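# Teaching by hand, week five

I spent most of March in the workshop at Clistetstead, showing the arm how to wipe down a worktop and put the cloth away. It sounds like a small job. We ended up with 92 recordings, and I threw out 9 of them the same evening.

There are two ways of doing it at Tuvside. Either you take hold of the arm and move it through the job yourself, or you sit at the desk and drive it with the hand controller. I started with the first. The arm goes slack enough to push, but the fingers don't follow your own hand very well, and by late afternoon my shoulder ached. You also get in the way of your own cameras.

So I moved to the controller. Manole, the software we use for recording, saves whatever the hand and the cameras are doing from the moment you press the pedal until you press it again. I kept forgetting the second press. A few of the takes I binned are just me drinking tea with the arm hanging still.
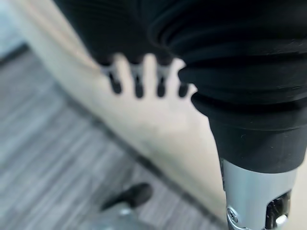

The wrist view took the most getting used to. I had been working from the room camera, which feels natural but tells you very little once the fingers are near the surface. From the wrist you get a lot of sleeve and a blurry hand, and after a day or two you learn to read it. I now glance at it just before closing the fingers and leave it alone the rest of the time.

Speed matters more than I expected. My early takes were slow and full of little pauses, and the trained arm copied the pauses – it would stop over the cloth as if it had lost its train of thought. I redid the first half of the set at a steadier pace and that mostly went away.

I also changed the starting position every 4 takes. Before that I had been putting the cloth down in the same spot each time without noticing.

Next is the Ilteo job, with drawers. I want to try the first few by hand again, with a lower stool this time, and switch to the controller once I know where the handle catches.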